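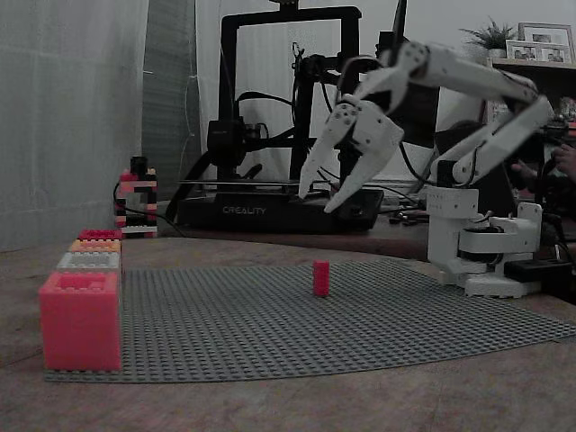

Gönül Işık
Second-year student, Consumer Economics

What Used Building Bricks Sell For
Project report, 2 October 2023

My project looked at how people price used toy building bricks when they sell them online. I picked bricks because they last a long time, most families have some, and there is no printed price to go by once the box is gone.

I collected listings from Listside, starting in March. After I took out duplicates and anything sold as new, I had 249 listings left. I wrote down the asking price, the weight if it was given, and whether the seller said the bricks had been washed or sorted.

Only 80 of the listings gave a weight. That was the biggest problem with the data. The others said things like "large bag" or "full tub" – not much help if you want a price per pound. I used the weighed lots for the main comparison and kept the rest for the part on wording.

Sorted lots had higher asking prices per pound than mixed ones. The gap was widest in small lots and nearly gone in the big ones. Washing made less difference than I expected. Baseplates were usually listed on their own, and sellers who put them in with a mixed lot did not seem to charge extra for them. 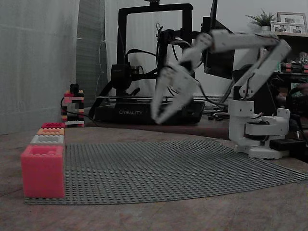

One seller answered my questions by email and said that sorting by color was a waste of an evening, as buyers only ever asked her about wheels, doors and windows. She now picks those out, sells them separately, and lets the rest go by the bag.

I also visited Değirmenci, a secondhand store that buys bricks over the counter. They weigh everything and pay one rate, sorted or not. The largest lot they had taken in was roughly 200 pounds, from a daycare that closed.

Limits: asking prices are not sale prices. Listside takes a listing down when the item sells, so I could not see what the buyer paid. I also had one site and one store, both in the same area. If I did this again I would message sellers for the weight in the first week, before the listings came down.

The price table and the list of search terms are in Appendix A.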